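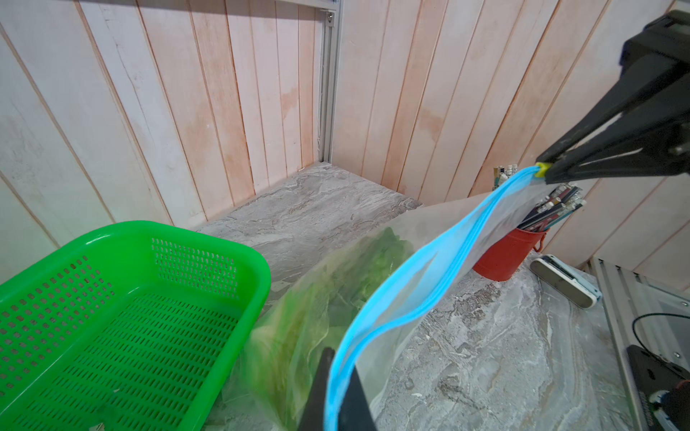

By Yeison Ríos

Greens season is back at Savcombe, and I could not be happier! If October has you coming home with more leaves than you can eat, zip-top bags are a great way to keep them tidy in the fridge. I like the clear kind with a blue zipper - easy to spot, and you can tell what's inside without opening anything. Open the mouth nice and wide so the leaves don't get crushed on the way in, tuck in a folded paper towel, and press most of the air out before you zip.

A slotted plastic basket is my other favorite (mine is as green as the lettuce). Abdelilah Kamel rinses his in one and lets it drain for two hours. Bring your spare bags to the kitchen table next time, we have four people asking for some already.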